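Trullent desk-task project
Progress report to Omia, period ending 13th June
Prepared by Linnea Öberg

Work this period was on the paper-handling tasks: taking a sheet from a tray, moving it to a folder and setting it down square. Most of the March plan is complete. The safety stop described below cost us the remainder, and the arm is still switched off.

The fault

During a tray-to-folder run at the Lacerda site, the left gripper closed on a sheet and did not open at the release point. The arm carried on to its next position with the sheet still held and pushed against the document tray. Tharindu Wickramasinghe was at the bench and pressed the stop button. The arm kept moving for 2 seconds before power was cut. He had his hands clear and was not hurt. The tray was shifted on the desk and one arm joint now reads off its zero mark.

What we found

There were two separate problems. The gripper reported "open" on the command alone, without checking finger position. The slow stop came from a relay wired through the log computer, which was busy writing files. Honeylyn Umali repeated the stop test 100 times with the relay wired direct and the gripper unloaded. All of those stops were inside our limit. She has not yet tested with the arm carrying a load.

Effect on the work

We have 2698 usable runs. The 90 runs recorded on the day of the fault are set aside until Benedito Evangelista has checked the joint readings. Demonstrations by hand do not need the arm and have continued.

Next steps

Loaded stop tests come first. The arm stays off until Everaldo Siqueira signs the result. We ask Omia to move the second milestone back by one month. No extra money is requested.

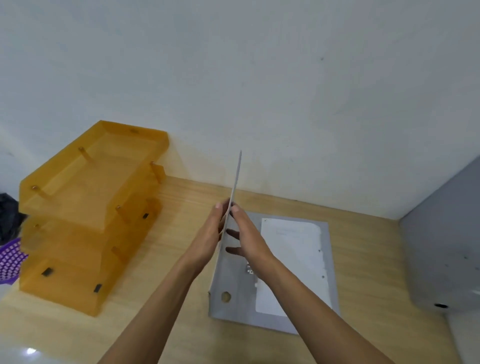
Replacement finger sensors are on order from Flerkutari, and we will send the loaded test results as soon as they are signed.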